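Features > Weddings > Real Budgets

By Annag Cruickshank
April

My sister Orsolya gave me $3000 for flowers and one Wednesday afternoon to spend it. I love her, but she'd already promised peonies to 4 bridesmaids and both moms!
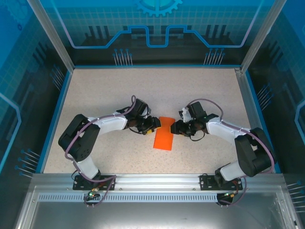 Color was where we got stuck. She wanted "something purple, but not prom purple," and the florist at Gostach kept bringing out lilac (pretty, but sleepy next to white roses). What I had in my head was closer to the purple cables looping along those white arms, strong and clean against all that white. So we went with deep purple lisianthus, and I saved $1000 by skipping the arch.

The moms got their peonies. The bridesmaids got over it.

Comments

Huiling Qin: Which lisianthus? Mine faded by dinner.

Kamarul Chong: We skipped the arch too, no regrets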